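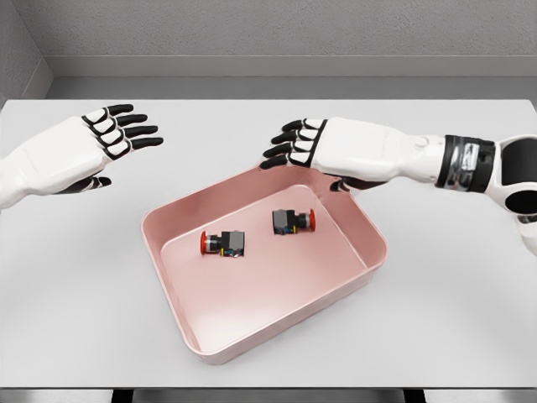

**Water softener settings at Harkness and Hurcombe**

The softeners at both buildings were reset in August after the city moved the supply to the Parsons well field. Incoming water is harder than before, and the old regeneration volume let hardness through near the end of each cycle.

Settings now in use:

- Harkness: regenerate every 2,748 gallons, at 2:00 a.m.
- Hurcombe: regenerate every 1,496 gallons, at 3:30 a.m.

The start times are staggered so that the two units do not draw on the shared main together. Cold water pressure on the upper floors may drop during the backwash step — this is normal and clears when the valve returns to service.

Both units keep the Vorkholm metered valve. The day override stays at seven days, so a building with low use will still regenerate once a week. Salt dose is unchanged. Use pellets only; rock salt leaves grit in the brine well and blocks the float.

Kitchen taps and outdoor spigots are on the bypass line and carry unsoftened water. Expect more scale in kettles and coffee makers filled there. Descale them with citric acid and rinse twice.

Test strips are in the meter cupboard at each building. Write readings on the card inside the door, with the gallons remaining on the valve display.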